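Firnport's tool library to stay open two evenings a week

The Firnport Tool Library will keep its doors open two evenings a week right through winter, which will come as a relief to anyone who has ever got home from work at six with a half-stripped window frame and nothing decent to scrape it with.
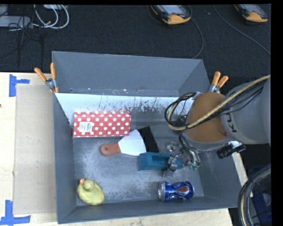 One long-time borrower said she had all but given up on finishing her hallway before word of the longer hours got about, as she could never get down there on a Saturday morning with the kids' sport on, and that a Thursday after tea would suit her and half her street down to the ground.

The library, tucked in behind the old Gultus hardware shop on the harbour side of town, has been lending out hand tools, ladders and garden gear to locals for six years now. It began as a couple of shelves and a notebook on a string, and many readers will remember the days when you had to knock at the side door and hope for the best. These days it has its own roller door, a proper front counter and a kettle that seldom gets the chance to cool down.

Until now, evening opening has been a summer affair only. The thinking was always that people put their tools away when the weather turned, and for a good while that was probably true. But last winter was a busy one, with plenty of people in the older cottages up along Nimri Road taking on their inside jobs while the rain kept them out of the garden. Plastering, sanding, filling, painting, hanging the odd door that had never closed properly in living memory: all of it went on, and all of it wanted gear that most of us don't own and wouldn't have room for if we did.

A survey went round with the newsletter in autumn, and the answers favoured evenings by a long way. There was also a good deal of feeling about the parking, which the library has promised to look at, and one very heartfelt page on the subject of returning brushes clean. Quite right too, as anybody who has borrowed a brush and found it stiff as a plank will tell you.

The winter hours will be Tuesday and Thursday from half past five until eight, along with the usual Saturday morning. Bookings for the larger items, such as the wallpaper steamer and the long ladders, still need to be made ahead, either at the counter or by leaving a message on the phone. Smaller things can be picked up on the night if they happen to be on the shelf. Loans run for a fortnight, and you can renew twice so long as there isn't a neighbour waiting.

Membership stays at the same price as last year, with the concession rate open to pensioners, students and anyone else who asks for it. New members should bring something with their address on it. People from Lostance are welcome as well, now that the two towns share the one community grant, and it's hoped that a drop-off point over there will follow in spring so that folk aren't driving back across the bridge just to return a spirit level.

The cold months will also see the return of the home repair nights, which were such a cheerful success when they were first tried. There will be two of them to begin with, the first on filling and smoothing old walls and the second on freeing up sash windows that have been painted shut. Both are free, both come with soup, and no experience of any kind is needed. Wear something you don't mind getting dusty, and if you have a nasty patch of wall at home, bring a photo of it along so that it can be talked over. Places are limited by the size of the back room, so do put your name down early.

Donations of good used tools are always gratefully received, and the shelves are a bit short of clamps, paint scrapers and wood chisels at present. The library can't take petrol mowers or anything with a damaged cord. If you have been clearing out a shed and aren't sure what's worth keeping, bring it in on a Saturday, when there's a bit more time to go through the boxes properly and have a yarn over a cuppa.

The new hours start in the first week of June.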